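Ticket: arm stops mid-pull on zips, joint fault, wont re-home
Product: Skaltik arm, Dulmont gripper
Status: open
Priority: high (safety)

Running the zip routine on floor-level bags. Joint 4 throws an overcurrent partway through and the arm just stays where it is, fingers still clamped. Third time this week. Stop button kills the motion but does NOT release the grip, which is my real worry. Floor setup, normal lighting, nothing else changed that I know of.

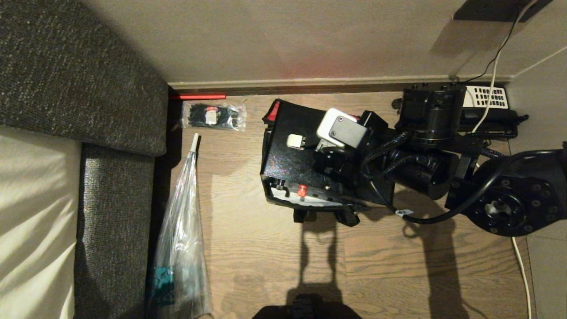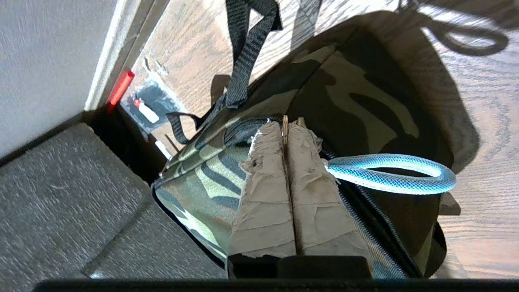
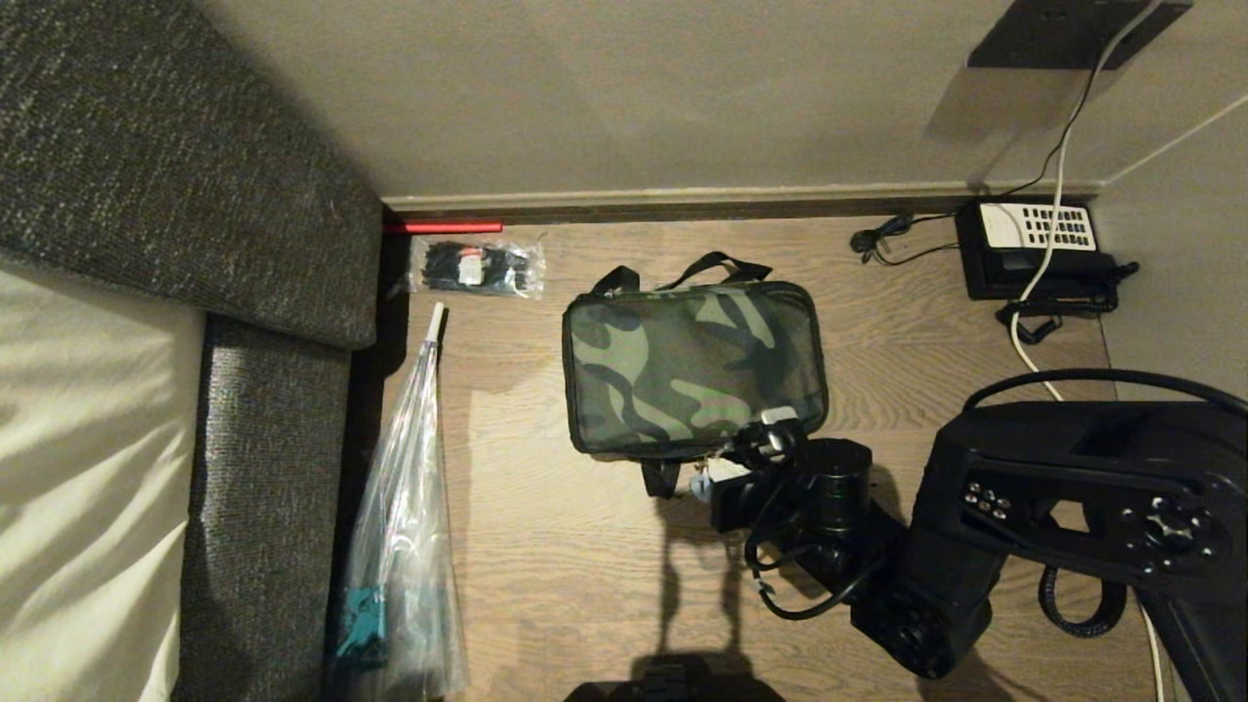 Ojala support: Thanks for the report. Before anything else, please keep hands clear of the fingers while the joint is in fault. The gripper holds its last commanded force until power is cut at the supply, stop button or not. Could you send the force limit, the motor temp at the time of the fault and the firmware build? Also whether the finger covering was there when you last calibrated the grip width.

Reply from me:
Force limit 96 percent. Yes I know. It was set by whoever had the unit before and I never looked. Motor temp at fault was around 70 on the log, dont trust that sensor much. Firmware build 115.

Covering on the fingers went on after calibration. Never redid the width. So the gripper thinks its more open than it is, I guess?

Log, afternoon

2:10 power cycled at the supply. Grip let go straight away. Arm sagged a bit, caught it with the foam block.
2:25 re-home failed, same joint 4 code.
2:40 unplugged and reseated the joint 4 connector. Latch wasn't fully clicked in. Might be something, might be nothing.
2:50 re-home ok.
3:05 ran empty, no bag, 16 cycles, no fault.
3:30 ran with a bag, zip went halfway then overcurrent again. Same code. So not just the connector.

Ojala support: The halfway point is useful. With the grip width out, the controller keeps closing after contact, and joint 4 takes the side load as soon as the slider drags. At 96 percent it has almost no room before the trip. Please drop the force limit well down, recalibrate the width with the covering on, and try one slow pull. If the covering is tearing, replace it before you calibrate or you'll only be doing it twice.

Reply from me:
Its torn alright. Will strip it and rewrap both fingers tonight. No spare tape here, have to get some from the Ostatby bench.

Still want an answer on the stop button. If it leaves the grip on, and somebody has a finger in there, they have to find the supply switch and its on the far side of the arm from where you'd be standing. Not good enough. Can the stop be set to open the fingers? Or at least go limp?

Ojala support: There is a release-on-stop setting, off by default so that a held load isn't dropped. It's under gripper safety in the config, needs a restart to take. For light bags near the floor we'd turn it on. Test it on a piece of foam, never a hand, and tell us if the fingers don't open. We've raised the default with Dulmont separately.

Reply from me:
Found it, turned it on, restarted. Foam test ok, opens on stop. Tried it four times.

Still to do: rewrap, width cal, lower the limit, slow pull with the bag. Leave the ticket open pls. Also the joint 4 latch feels soft, can you send a replacment connector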